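The folding table that earns its keep

I grew up in a house with one proper table, and it was never, ever free. Homework at one end, dumplings at the other, somebody's sewing machine in the middle. So when I moved to Camstead I swore I'd have a table for every occasion, and then I found a flat where you could barely open the oven. Folding tables it was!

My friend Shuzhen Jiang has been living this way far longer than I have, and she is the one who talked me into pink. I'd gone in wanting something sensible and grey. She said if a table is going to stand in the middle of your home, you might as well enjoy looking at it (she also said grey shows every crumb, and I have since found that so does everything else).

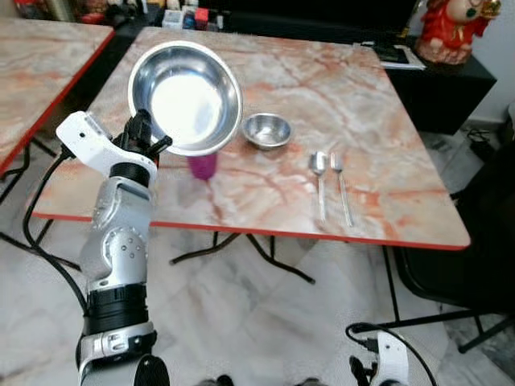

What I've come to love is how little you need on top. A big steel bowl, a small one, a spoon, a fork, a bright cup, and you've got lunch for one or the start of supper for four. I use the big bowl for washing greens, for dough, for noodle salad and, on one occasion in June, for a very large quantity of cherries. It doesn't chip and it doesn't mind being dropped — mine has gone down 31 stairs and come out with a small dent.

Shuzhen Cao, who taught me to make noodles, won't use anything else. China bowls are for guests, she says, and steel is for people you like. She starts with 200 grams of flour and adds water by eye, which drove me mad until I stopped asking how much.

Steel does show fingerprints, I'll give you that. A splash of vinegar on a soft cloth, a quick rub, then dry it straight away or you'll get spots. 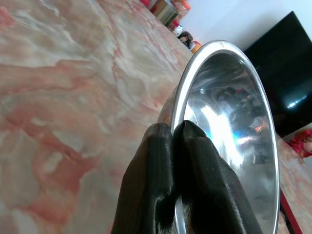
Steel against pink and cream: a shiny bowl catches the light.

As for the tabletop, a damp cloth after every meal does me fine. I fold the second table away on weeknights and bring it back out when people come round, usually with more food than either table can hold.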